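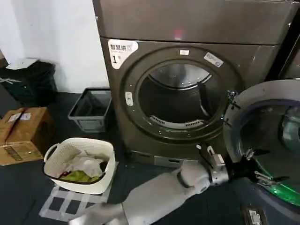
Dryer 1, door opening and lint grille.

Ticket 1206-B: Laundry room payment terminal drops offline overnight
Status: Resolved, monitoring
Priority: Normal
Opened by: Bogumił Witkowska, building operations, Stallier
Assigned to: Network support
Site: Jenum residence, basement level
Opened: Sep 9, 2023

Problem as reported
The card terminal in the laundry room stops accepting payments during the night. Residents get "Host not reachable" after tapping a card. The terminal comes back by itself in the morning, usually before 7:00. Machines can still be started with the service key, so the fault is limited to payment. Restarting the terminal at the wall switch brings it back for a few minutes, then the message returns.

Environment
Terminal: Clonison wall unit, wired Ethernet, DHCP
Switch: 8-port unmanaged, in the meter closet
Uplink: Wei router, first floor office
Payment host: outbound only, TCP 805
Firmware on terminal: current as of last month

Log

Entry 1, network support
Checked the terminal event log. The link stays up during the outage. The terminal keeps its address and answers ping from the office network with normal response times. Connection attempts to the payment host time out. Cable and switch port are unlikely. Asked site to stop power cycling the terminal until we have one full outage logged.

Entry 2, Witkowska
Understood. Switch left on. I put a note on the wall telling residents to use the machines on level 2 after 11 p.m. if the terminal shows the message. The patch cable was replaced anyway, as we had a new one in the closet. No change last night.

Entry 3, network support
Full outage captured. Start 23:30, end 06:30. Both times match to the minute on two consecutive nights, so this is a schedule. Requested a configuration export from the Wei router.

Entry 4, Witkowska
Export attached. The router was swapped in spring by the previous contractor. I have the admin login but no record of what was set up. The guest Wi-Fi is supposed to turn off at night.

Entry 5, network support
Export reviewed. There is an access rule named "night" that blocks outbound traffic from 23:30 to 06:30 for addresses .200 and up. That part of the pool was meant for guest Wi-Fi. The wired DHCP pool overlaps it, and the terminal currently holds an address inside the blocked part. Ping from the office works because the rule only applies to traffic leaving the WAN port.

The short recovery after a restart is explained by the same export. The router lets a new lease through until the rule table refreshes, and the refresh interval is 500 seconds.

Proposed change:
1. Reserve a fixed address for the terminal below .200.
2. End the wired pool at .199.
3. Move guest Wi-Fi to its own subnet and attach the "night" rule to that subnet only.

Steps 1 and 2 can be done remotely. Step 3 will disconnect guest users briefly.

Entry 6, Witkowska
Approved for 1 and 2 today. Please hold 3 until the October maintenance window. The office printer is also on wired, will it be affected?

Entry 7, network support
Printer has a static address outside both pools. No effect. Steps 1 and 2 applied. Terminal restarted once to pick up the reservation, new address confirmed on its status page. Test payment authorized and voided.

Entry 8, Witkowska
No complaints this morning. The terminal report shows payments at 23:52 and 00:40, both accepted. Note taken down from the wall.

Entry 9, network support
Router log shows no blocked packets from the terminal address since the change. Setting to resolved, monitoring. Step 3 moved to a separate ticket. Please add the reserved address to the site sheet so it is carried over if the router is replaced again.

Root cause: overlapping DHCP pools combined with a scheduled outbound block
Hardware replaced: patch cable (not related to fault)
Follow-up: guest subnet, October window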